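Marilou Malabanan

Marilou Malabanan is an internet personality known for short videos about home life, which she publishes under the channel name Brusar. She became popular through clips in which she puts the contents of kitchen drawers in order and talks to her viewers at the same time, usually without any music.

Career

Malabanan started the channel in January, while she was working in a shoe shop in Pellport. The first 13 videos got little attention. Her fourteenth, about a drawer of lids that would not close, was shared by the comedian Funmilayo Onyeka and was watched by many people outside the town. The two later made a joint series, Starport, which had 40 episodes – most of them shorter than a minute.

Style

Her videos have almost no editing. Reviewers have praised her calm voice, although some viewers find the episodes too slow. She answers comments in writing and does not do live broadcasts.
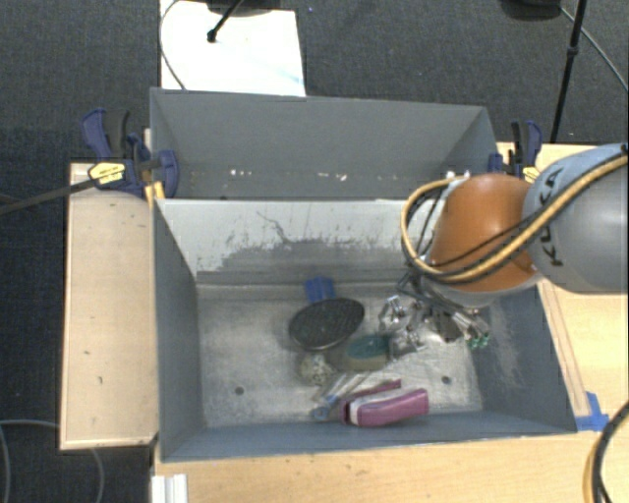

Household objects in a grey bin, with a second bin behind

Other work

Malabanan has recorded an audio book of 66 short stories for the publisher Tsang. It was released on 10th March.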